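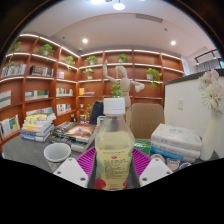
Every summer some magazine or other tells us to style our side tables, and every summer I wonder who these people are who own nothing they need to put down. The latest to come through my door is from Fluvmont, a shop I have bought two perfectly good lamps from, and it says a table in a sitting room should carry one tall thing, one low thing and one living thing. By that reckoning I ought to clear off the books, the cup, the round cards with the cartoon faces and the bottle of pale yellow drink on its bright purple mat, and keep the flowers. I don't believe a word of it. A table with books at both ends and something to drink in the middle is doing its job.

Edmund Tomaszewski disagrees, and as he wrote the piece on clearing out in our February issue he is entitled to his say. His rule is that anything left on a table for 16 days gets moved to a shelf or given away. I tried it. Most of what I moved came straight back, and the one novel I gave to the Clumness book swap I bought again a fortnight later for £2, from the same swap. Edmund says this proves I wasn't committed. I say it proves the book was where I wanted it.

I am no kinder about the storage trade. Flernard will sell you a lidded basket for the stray bits and pieces, and then a second basket for what won't go in the first. Leszek Domański bought the pair and now keeps his reading glasses in one of them, though he can't say which without lifting both lids. He has stopped recommending them.

I will give some ground on mats. I used to think a mat under a drink was fuss, the sort of thing aunts did, until I had a ring taken out of a table top and saw the bill. A ribbed one is a bit of a pain to wipe, as the crumbs sit down in the grooves, but a stiff brush sees to that. Buy it in a loud colour and people will at least use it. The tasteful grey ones get ignored, or lost under the newspaper.

Flowers I am still undecided on. They look well enough, but they want a corner to themselves, and pale petals over white book covers are fine only until they start to drop.

If you have a tidying rule that has lasted longer than 16 days in a house with people living in it, send it in. Lis is collecting them for the next issue, 100 words at most, and I shall be reading them with one eyebrow up.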